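Bench Inspection Checklist: Two-Arm Desk Tidying Cell
Site: Hirkonness workshop, wood-top bench
Date: 2022-02-22
Question for this round: can the Rarkelero software put away a desk's worth of pens without a person standing by? 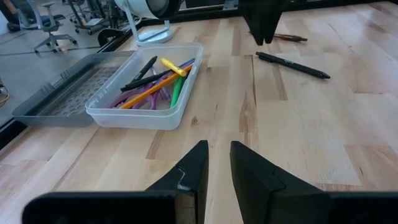
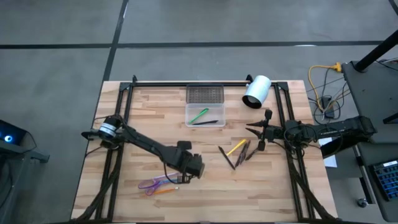

Pens and scissors on the wood-top bench.

1. Emergency stop reachable from both long sides — PASS
Tested from each side with the arms moving. Both arms held position.

2. Arm mounts and corner brackets tight — PASS
One bolt on the right mount took a quarter turn. Marked with paint pen so we can see if it moves again.

3. Cables clear of arm travel — PASS WITH COMMENT
The wrist bundle on the right arm rubs at full reach. Add a second tie. Same comment as January.

4. Floor cords and cart — FAIL
Cords between the power box and the bench are in the walkway. Cover or reroute before the next run.

5. Fingertips undamaged, no sharp edges — PASS

6. Arms keep clear of each other over the shared area — PASS WITH COMMENT
No contact in 244 picks. Twice one arm waited so long for the other that the operator ended the run.

7. Grip force on thin items — PASS
Pens and pencils came through unmarked.

8. Scissors — FAIL
Blades must be closed before pickup. The software does not check for this. A person closes them, or scissors stay off the bench.

9. Overlapping items — FAIL
Single pens go in the container well enough. When pens lie across each other the gripper takes two or takes none. Of the 244 picks, 121 were from piles, and most of the retries came from those.

10. Unattended running — NOT APPROVED
Akande asked for 1,000 picks in a row with no help. The longest stretch so far is 20.

General comment: the cell is safe to run with an operator present once item 4 is fixed. As a household chore this is close for loose pens on a clear surface. It is not close for a drawer's worth of mixed things, and a person is still quicker at both. Brukar has the bolt and cable notes. Recheck items 3, 4 and 8 before the next demo.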